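I have been trying to get rid of a dresser since August.

It's a perfectly good dresser. It has 6 drawers, five of which open, and it came from my aunt, who bought it in a town where furniture was apparently sold by the pound. I listed it for free. I now know more about free things than I ever wanted to, and most of it is bad.

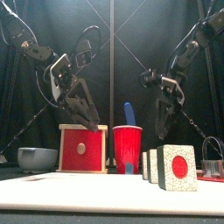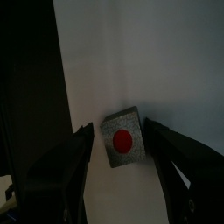

*Small box with a red front, small speckled block with a red dot. Both easier to lift than the dresser.*

Free was my first mistake. Within an hour I had 18 messages, and all of them said "is this available." I said yes to every one. Then came the silence, the kind you get after asking a room who wants to drive to the airport. One man wrote back nine days later to ask whether I'd deliver. One woman wanted it in a lighter color. Someone called Dalik sent me only his shoe size, which I assume was meant for another listing, though I did go and look at the dresser again to be sure.

My friend Mahlet Tsegaye sells things all the time and does it well, so I asked her what I was doing wrong. She told me to charge for it. People don't trust free, she said. They figure there's something living in it. So I took the listing down, waited a weekend, and put it back up at $136. Why 136? Mahlet thinks an odd number looks like you worked it out. I thought it looked like a parking fine, but I'd already given away my dignity for nothing and was ready to try her way.

It worked, sort of. The messages got longer. People now wanted measurements, and the inside measurements, and a photo of the back. One fellow asked if the handles were original, and I had to text my aunt, who called me (she doesn't text back, she calls) and talked for 40 minutes about a neighbor's gallbladder. The handles are original. I passed this along and he said "cool" and that was the end of our time together.

Then Liya Yilma from the next building over offered me $9. I'd like to say I was insulted. I said yes so fast that she asked if something was wrong with it.

She came by after dinner with her brother and a hand truck, and we got it as far as the landing. The landing in this building turns left, and the dresser does not. We tried it upright. We tried it on its side with the drawers out, and then on its side with the drawers back in, for no reason I can defend. Her brother said "pivot" and laughed at himself for a long time. At some point I was on the wrong side of it, the stair side, holding a drawer and thinking about how it must have come up in the first place. My aunt swears two men carried it up in ten minutes. She also swears they were both named Endale, so I take it with some salt.

It's back in the bedroom now. Liya wouldn't take her nine dollars back, and I wouldn't keep it, so it's sitting in the top drawer until one of us gives in.

I have put my sweaters in the other four. The stuck one I'm leaving alone - maybe Mahlet's buyers were right about something living in there.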